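Two grippers, one arm and a lot of tissue paper

2019-12-29

The week between Christmas and New Year is my favourite week for tinkering, and this year I finally had two grippers on the bench at the same time! One is the Antal, a parallel two-finger model I've been using since May. The other is the Plurkora, which I bought second-hand from a chap clearing out his workshop in Trollwood and which arrived in a box that weighed far more than I expected.

I'll start with the Plurkora, because it's the showy one. Three soft fingers, all driven by one motor through cords, and they close around whatever you put in the middle. It picked up a tennis ball first go. It picked up a lemon, a rolled sock and a mug (by the rim, a bit rudely). I was grinning like an idiot. Then I tried a pencil lying flat on the table and it simply could not get under it, and I spent most of an evening lowering the approach height bit by bit until the fingertips were folding up underneath themselves.

The Antal looks dull next to it. Flat pads, stiff linkages, open and shut. But it goes where you tell it. I ran 20 attempts on a wooden dowel without touching the settings in between and it held every single one, and I could see from the finger position reading whether it had closed on something or on thin air. With the Plurkora you're guessing, unless you add a sensor of your own.

Controllers next. I've been running everything from the little Vudmont board, and I had the command rate set far too low for months without noticing. Once I put it up to 500 Hz the arm stopped doing that nervous shiver at the end of a move. Such a simple fix, and I'm still annoyed with myself. The Plurkora doesn't care either way, but the Antal closes much more gently now, and I've been able to bring the grip force down to 30 per cent for most things.

Which brings me to wrapped objects. A bare bottle is easy. Wrap it in tissue and suddenly the edges move, the width is different depending on where you take hold, and there's always a twisted bit poking out to one side. I've been coming at these upright, one pad either side, with the wrist camera watching all the way in. 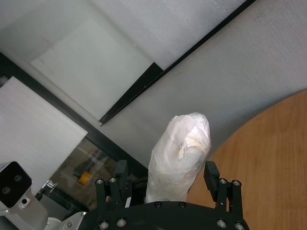 The depth readings are where it gets hard. Thin white paper gives my camera a fit, and from one approach to the next the measured width jumps about enough that I've stopped trusting it. At the moment I take the plain colour picture for finding the middle, open the fingers as far as they'll go, and let the motor current tell me when they've met something. It's crude and I love it.

I've saved 241 approaches so far, good and bad, and I want to go through the bad ones properly before changing anything else. My hunch is that most of them come down to wrist angle, as a small tilt means one pad arrives first and shoves the thing sideways before the other gets there.

For now the Antal stays on the arm. The Plurkora is coming back out as soon as I've made a stiffer mounting plate for it, and if anyone has managed to get a flat pencil off a table with soft fingers, please leave a comment and tell me how!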